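Szabolcs Dobos
@szdobos
Thursday, November 18, 2021

1/ I moved to Himomton in October and since then I try to learn how people here sell used things. In my old town you put a paper on the door of the bakery and you wait. Here is a different sport.

2/ First item was my Heitmann bicycle, with a child seat. I wrote a long and correct text with all the faults. After one week I had 2 messages, both asking "is it available". I answered yes. Then silence.

3/ My neighbor told me to make the text shorter and put the price in the first line. I wrote 385 and the same evening a lady came with cash. She did not read about the brake. I told her about the brake at the door and she took it anyway.

4/ Now I sell the bookshelf. Four people promised to come on Saturday and one came. He measured it with his hand, said "hm", and went home to ask his wife. I am still waiting for the wife.

5/ Question for those who live here longer: when somebody writes "would you take less", should I say a number first or should they? At home it is rude to ask before you have seen the thing.

6/ Also the Odari market by the river, is it worth it for small items? I heard a table costs extra if you want the roof. I have plates, one lamp, and up to 1000 stamps from my uncle, mostly birds.

7/
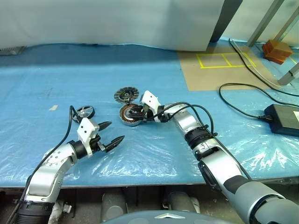 At the bench, small motor part and the blue plastic.

8/ So please write after five, then I answer everybody. Pickup is near the Zendar stop, second floor, no elevator. For the bookshelf bring one strong friend. I can carry the other end.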